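Taller Gajewski busca mecánico o mecánica para coches deportivos clásicos

Publicado el 2020-02-01

Somos un taller independiente de restauración y mantenimiento de coches deportivos europeos, sobre todo de los años setenta y ochenta. Trabajamos en una nave de 1328 metros cuadrados en el polígono Amel, y en este momento tenemos en la casa 33 vehículos entre restauraciones completas, revisiones y custodia. Para el próximo periodo necesitamos una persona más en la sección de motor y transmisión.

El trabajo

La persona va a desmontar, medir y montar motores de cuatro y seis cilindros, ajustar carburadores dobles y hacer la puesta a punto antes de la entrega al cliente. También participa en las pruebas de carretera. Una parte del tiempo, no muy grande, se dedica a escribir el informe de cada coche, con las medidas tomadas y las piezas cambiadas. Pedimos que este informe sea claro, porque el cliente lo recibe tal como está escrito.

Lo que pedimos

Formación profesional en automoción o experiencia equivalente.
Práctica demostrable con motores de carburación. La inyección mecánica es una ventaja.
Permiso de conducir B.
Español suficiente para hablar con los compañeros. El inglés o el italiano nos sirven para los manuales, pero no son obligatorios.

No es necesario haber trabajado antes con coches caros. Algunos de nosotros hemos empezado con furgonetas y tractores.

Lo que ofrecemos

Contrato indefinido después del periodo de prueba, jornada completa y sueldo desde 2000 euros brutos al mes, según la experiencia. La ropa de trabajo y la herramienta las pone el taller. En agosto cerramos tres semanas.

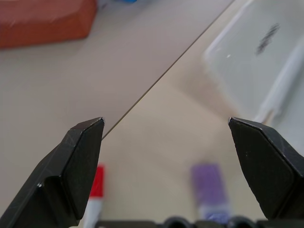 La incorporación puede ser inmediata o acordada con su empresa actual. Durante las primeras semanas el trabajo se hace siempre en pareja, y el primer proyecto será el Hellura, un cupé de pequeña serie del que se fabricaron 81 unidades y cuya caja de cambios tenemos que reconstruir completa.

Cómo presentarse

Envíe su currículum y una carta breve a la oficina del taller, con la referencia Skira en el asunto. Si tiene fotos de trabajos propios, puede añadirlas. Contestamos a todas las candidaturas, también cuando la respuesta es negativa. A las personas elegidas las invitamos a una entrevista y a media jornada de prueba, que se paga.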